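Folding cell, post-fault inspection. Moges site, August
Done by: Lensa Jemal. Second check: Hussam Hamdan
Reason: right arm didn't release on fold command, kept pulling. Stopped by hand. Cycle counter at stop 1,867.
Marks: OK / FIX / HOLD

1. Table and clamps. FIX
Specks and bits of debris all over the white top. Wipe down before every shift, it's on the sheet already, pls do it. Near-edge clamps hand tight, fine.

2. Arm reach over the cloth. OK
Both arms stay inside the marked limits at slow speed. Watch the right one when it's laid out across the table, elbow clearance to the base is less than I'd like.

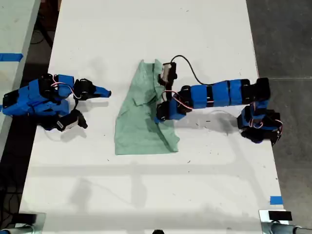

3. Fingertips and pick area. FIX
Found metallic flecks on the pale fabric right by the grip zone, plus a thin brown sliver. Don't know where the flecks come from. Bagged, gave to Etenesh. Also the two fingers can land on two different fabrics, green and white, so one item at a time until Dirnex answers the ticket.
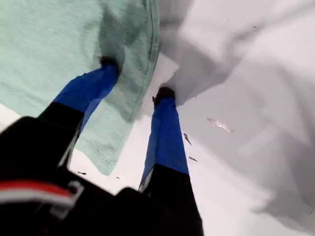
4. Cables. HOLD
Black cable at right wrist stands up in a loop. Hussam thinks it snagged during the fault, I'm not sure, log doesnt show it. Re-tie and run 3 slow cycles with someone at the stop button. Left arm cabling OK for now, same tie-down anyway. 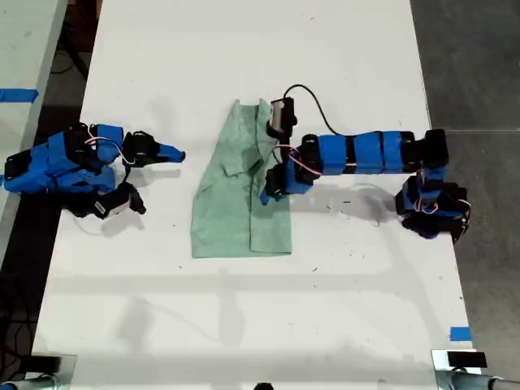 Item 4. Right gripper down on the shirt, left gripper open.

5. Release test. HOLD
Commanded open 4 times, stuck on the last one. Thats the fault, same as before. Power off, backed the finger out by hand.

6. Finger tape. FIX
Blue tape wrinkled at the upper fingertip, loose edge on the lower finger back by the block. Strip both, retape flat. If glue shows on the pads swap them, spares in the Nurkden box.
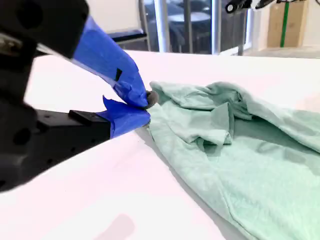
Photo: Eldana Adugna / Tukoscombe maintenance

Retape goes on the weekly list from now, Abrehet to add it.

7. E-stop. OK
Both buttons cut power. Left one needs a new label, cant read it.

Cell stays in slow mode til 4 and 5 are cleared. Sign here before restart:
L. Jemal, signed
H. Hamdan, pending item 5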